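Premier long vol avec les enfants, de nuit ou de jour ?
Forum Voyager en famille > Préparer le départ
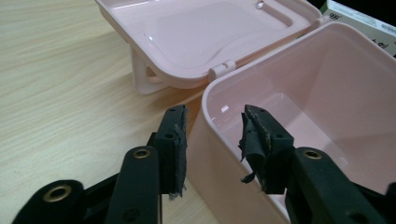 La boîte rose, sur le bureau.

mamandouce_44
27 septembre 2018
Bonsoir à tous ! On part en avril rejoindre ma sœur, 12 heures de vol avec nos 2 filles (la petite n'a jamais pris l'avion, la grande une seule fois et elle en garde un souvenir affreux, la pauvre). Mon mari veut le vol de nuit « parce qu'elles dormiront ». Moi, j'ai de gros doutes... La boîte rose attend les gommettes et les petits jeux pour la cabine, c'est déjà ça ! Vous feriez quoi, vous ?

papi_voyageur
De nuit, sans hésiter. Les nôtres ont dîné, râlé une petite demi-heure, puis dodo jusqu'au petit déjeuner. Pensez à leurs oreillers de la maison, ça aide énormément.

Jetetti
Ah non, pas d'accord du tout avec papi (sans rancune !). Mon fils n'a pas fermé l'œil, il a pleuré de fatigue jusqu'à l'atterrissage et nous avec, ou presque. De jour, au moins, il y a les dessins animés, les repas, le hublot. On a payé 298 euros de plus pour changer au retour et je ne les regrette pas.

mamandouce_44
Aïe, chez nous l'écart est de 200 euros environ, ça fait réfléchir quand même.

Irero
Ça dépend surtout des enfants, je trouve. Si la grande s'endort facilement en voiture, tentez la nuit. Sinon, gardez vos sous pour un hôtel près de l'aéroport la veille, tout le monde part reposé et de bien meilleure humeur.

papi_voyageur
Jetetti, un enfant n'est pas l'autre, je vous l'accorde volontiers !

mamandouce_44
Merci à tous, vous êtes adorables. La grande dort partout sauf en voiture, évidemment... J'en reparle à mon mari ce soir et je reviens vous dire.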